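Section 4. Planning and Budgeting for a Countertop Arm Cell

4.1 Purpose of this section

This section is for the person who prepares the purchase request. It should be completed before any order is placed and before the site is altered in any way. Installation is covered in Section 5. Requests that arrive without the worksheet in 4.4 will be returned to the sender.

The procedure applies to single-arm cells set up in kitchens and similar household rooms at the Pokville and Prandia sites. Mobile bases and two-arm cells follow a separate procedure, available from the Equipment Office.

4.2 Before you begin

Have the following on hand:

- a floor plan of the room, with counter heights marked
- the task list approved by your department
- the current Jillus price sheet
- the name of the person who will sign for delivery

4.3 Planning the simulated layout

A simulated layout must be reviewed before hardware is quoted. Changes made at this stage cost staff time only. Changes made after delivery are charged to the requesting department.

1. Build the room in the simulator from the floor plan. Include counters, cabinets, doors and large appliances.

2. Place the arm at the proposed mounting point. Record the distance from the center of the base to the nearest counter edge. The minimum is 200 mm.

3. Add the objects named in the task list. Include ordinary clutter as well. A layout that shows only the target object will not be accepted.

4. Move the arm to its raised position with the gripper empty and pointing down. Check the clearance between the upper joints and any shelf, lamp or wall cabinet.

5. Run each task from the list. Note every object that the arm cannot reach and every object that it can reach only by passing over another.

6. Save one view of the layout and attach it to the worksheet. Figure 4-1 shows a view of the type required.

Note: Tall items standing close to the base, such as bottles and statuettes, limit the movement of the lower links. Record them even when they are not part of a task.

Caution: If the task list includes knives or other sharp tools, the layout must be reviewed by Hertha-level safety staff or by the site safety lead, Hertta Halonen, before step 5. A guard or a marked exclusion area may have to be added to the budget.

4.4 Completing the cost worksheet

1. Enter the arm and controller on line 1, using the price sheet in force on the day of the request.

2. Enter the gripper on line 2. Do not assume that it is supplied with the arm.

3. Enter the mounting kit on line 3. The standard Aaltonen kit is listed at $1,149. Stone countertops may need a separate support frame, which is quoted after a site visit.

4. Enter spare gripper fingers on line 4 at $272 per set. Order 2 sets for the first year of use.

5. Enter electrical work, guarding and operator training on lines 5 through 7. Write "none" where a line does not apply. Blank lines delay approval.

6. Enter the cost of task objects and their replacements on line 8. Departments often leave this out and have to file a second request.

Note: Simulator licenses are held centrally and should not appear on the worksheet.

4.5 Submitting the request

Send the worksheet, the floor plan and the saved layout view to Martti Nurmi in the Equipment Office. Requests for the coming budget year close in June. Late requests are held over to the next review unless they replace equipment that has failed in service.

Do not sign a supplier quotation before written approval has been received. Keep a copy of the approved worksheet with the cell records, where it will be needed again for the acceptance check in Section 6.
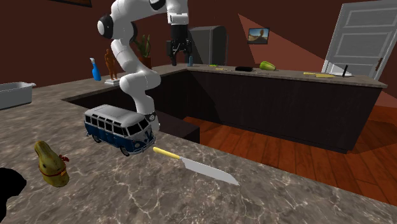
Figure 4-1. Simulated kitchen layout with the arm raised and the gripper empty.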